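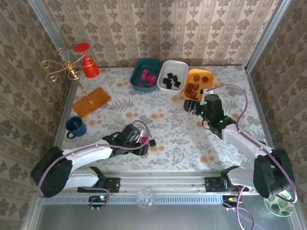
Une lectrice nous écrit que sa nappe en coton imprimé a rétréci dès le premier lavage, et demande s'il existe un moyen de la récupérer ou s'il faut en faire des serviettes. Elle ajoute qu'elle l'avait pourtant lavée à 30 degrés, avec la lessive habituelle, et que le séchage s'était fait au sèche-linge, programme coton.

Le coupable est presque toujours le sèche-linge. Le coton supporte assez bien l'eau tiède, mais la chaleur sèche resserre les fibres, surtout sur un tissu qui n'a jamais été lavé. On peut regagner une partie de la longueur en trempant la nappe une demi-heure dans une bassine d'eau tiède avec un bouchon d'après-shampooing, puis en l'essorant à la main et en l'étirant à plat sur une grande serviette. À deux, c'est plus facile : chacun tient un côté et tire doucement, dans le sens de la longueur puis dans celui de la largeur. Il ne faut pas espérer retrouver les mesures d'origine.

Avant le premier usage

Quand on achète du tissu au mètre pour coudre une nappe, on le lave avant de le couper, à la température qu'on utilisera ensuite. Prévoir de la marge à la coupe. Un ourlet de 2 cm tombe bien sur un coton moyen ; sur un lin épais, on peut le faire plus large et marquer les coins au fer.

Les couleurs vives dégorgent parfois. Pour le vérifier, humidifier un angle, poser dessus un linge blanc et passer le fer chaud. Si le linge se teinte, laver la nappe seule et à froid les premières fois. Le vinaigre blanc dans le bac à assouplissant enlève le calcaire et rend le tissu plus souple, mais il ne fixe pas les teintures modernes, contrairement à ce qu'on lit souvent.

Les taches de table

Vin rouge : éponger sans frotter, verser de l'eau gazeuse, éponger encore. Le sel absorbe le liquide mais peut fixer la couleur si on le laisse sécher sur place, donc on le retire vite.

Graisse : terre de Sommières ou talc, une nuit entière, puis brosser. Sur une tache ancienne, une goutte de liquide vaisselle frottée du bout du doigt avant la machine.

Cire de bougie : attendre qu'elle durcisse, gratter avec le dos d'un couteau, puis fer tiède entre deux feuilles de papier absorbant. Changer de feuille dès qu'elle est grasse.

Café et thé : rincer à l'eau froide par l'envers. S'il reste une auréole, percarbonate à 50 degrés, sur le blanc ou les couleurs solides seulement. Le percarbonate ne sert à rien dans l'eau froide, et on l'évite sur la laine et la soie.
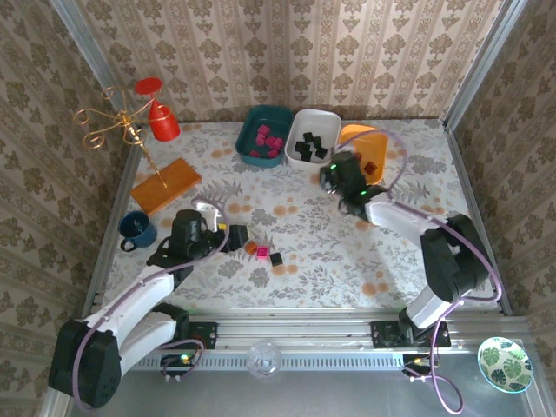 Curry et curcuma : commencer par le savon de Marseille, puis laisser sécher au soleil. Le jaune pâlit en une journée ou deux, sans autre produit. Répéter si besoin avant de repasser, car le fer rend la trace beaucoup plus difficile à enlever.

Nappes enduites

Une nappe enduite ne passe pas en machine, sauf indication contraire de l'étiquette. Éponge humide, un peu de savon noir, rinçage, torchon sec. Pas de javel ni d'éponge grattante, qui rayent l'enduction et laissent la saleté s'installer dans les rayures. Les traces de stylo partent souvent avec un coton à peine imbibé d'alcool ménager, à essayer d'abord sous le rebord.

On la range roulée, l'endroit vers l'extérieur. Un tube en carton de magasin de tissus fait très bien l'affaire. Pliée, elle garde des marques, et l'enduit finit par craqueler le long des plis.

Rangement du linge de table

Linge propre et bien sec, dans un placard qui ne touche pas un mur froid. Pas d'amidon avant un long stockage, il attire les poissons d'argent. Changer les plis de place à chaque saison, ou au moins en octobre, quand on sort les nappes des fêtes.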